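Home Forums Finishes New posts Search

Patchy bench top, oil or water-based varnish?
8 replies 200 views

ewan_hinds
I've got a long bench in the back workshop at Kostthorpe that has never had a proper finish on it. It gets mugs, glue, flux, the lot. I want to seal it before winter and can't decide between hardwax oil and a water-based matt varnish. The oil is easier to patch later. The varnish is cheaper and I already have most of a tin.

Main worry is whether the marks will show through more once something goes on top.

mira_naz
Varnish. Two thin coats, light rub down between them, done. Oil on a work surface is a job you sign up for every year.

Tsutomu Ueda
Disagree. Varnish on a bench chips wherever you drop something, then muck gets under the edge of the chip and you're sanding the whole thing back. I oiled mine in July and it still sheds water. When it gets a bad spot I rub in a bit more.

What are the marks like? Grease and scuffs need different treatment.

ewan_hinds
Bit of both I think. Darker patches here and there, a bigger dark area on the left half, and a pale scuffed bit towards the front. Second one is the beaker I'd be measuring in, it's got a spout.
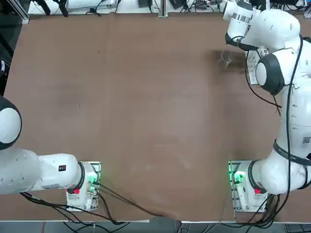
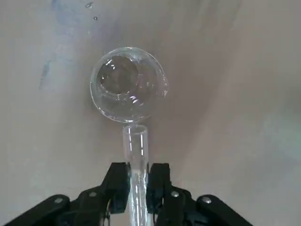 kanako_h
The dark bits will go darker with oil if they are grease. White spirit on a rag first, change the rag often, and leave it overnight. The scuff is the one I'd worry about. A scuffed area drinks up more finish than the rest and you can end up with a dull spot whatever you use.

Also don't thin varnish in a beaker you want to keep. It dries in the bottom corner and is a pain to get out. Old jam jars.

mira_naz
Glass is fine if you wash it straight away. Water-based comes off with warm water and washing-up liquid. 15 minutes' soak at the most.

kanako_h
If you remember to. I've thrown out plenty I forgot.

Tsutomu Ueda
Whichever you pick, do a test square somewhere it won't be seen. Underside if you can get at it — and leave it 5 days before you judge it, not one. I had a board in Chiba that looked lovely the next morning and went blotchy by the end of the week.

ewan_hinds
Underside is a good shout. I'll clean a corner with white spirit, then do oil on one half and varnish on the other. Jam jars noted.

Does anyone know if 240 grit is fine enough between coats or should I go finer?

mira_naz
240 is fine. Go finer for the last one if you're fussy. Wipe the dust off with a damp cloth and let it dry.

Share Report Next thread: Sticking drawer runners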